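Small Talk, Big Deal?

I've been chewing on a piece of research all month, and since a bunch of you are job hunting right now, you get to chew on it with me. It comes from a small outfit called Flerberg, and it's about those chatty two minutes before an interview starts. The weather, the parking, did you find us okay.

They sat in on 40 interviews at a company called Bitero and had the interviewers jot down a score right after the hellos, then again at the end. In 32 of them the score hardly moved! So all those carefully rehearsed answers in the middle were (mostly) backing up a feeling somebody already had. I'll admit that made me a little grumpy, as a person who freezes up completely in lobbies.

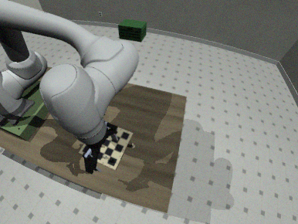

One reader in Clakdale wrote back that she hires for a front desk and that I was being too gloomy. Her first impression is nearly always about whether a person seems glad to be there, she said, and she's changed her mind plenty of times once they got talking about the work.

Fair enough! And 40 interviews at one company is a pretty small pile. Still, I tried practicing my hello out loud before a call with Kaplan in March, feeling ridiculous the whole time, and I did get less tongue-tied. If you've got a go-to opening line, send it over and I'll run a few in the next issue.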